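Subject: Re: [produce-display] Tray depth for apples

On January 14:20, Fongchan Chaimongkol wrote:

> We are still stacking apples two layers deep in the black trays and the bottom layer bruises. Is it the tray or the way we fill it? Also, does anyone still use the slotted baskets for the transfer, or has everyone gone back to cartons?

Fongchan,

Mostly the filling. The shallow trays are meant for a single layer. At Phetsri we set a limit of 35 apples per tray for the small red grade and stopped topping up on top of existing fruit. Write-offs on line 517 went down in the first month. Kamol has the sheet if you want the numbers by variety.

On baskets: we kept them. The slotted floor lets grit and leaf bits drop out before the fruit reaches the display, and the rim gives a proper grip when the basket is tilted over a tray. Keep the low corner close to the tray – a short drop is still a drop.
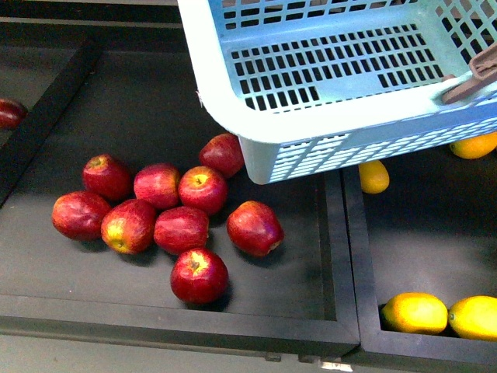 Leave gaps between the apples when the tray goes out. A loose cluster is easier to check for soft spots, and customers pick from it without digging. Stem up or on the side makes no difference to bruising in our experience. Matte black does show dust, so wipe the bottom before each refill.

Two things I have not tested: liners (Solange says Dadura uses a 2 mm foam sheet) and trays with a raised front lip. If anyone has results on either, please post them with the variety and tray size.

Manee Intarasuk
Evmont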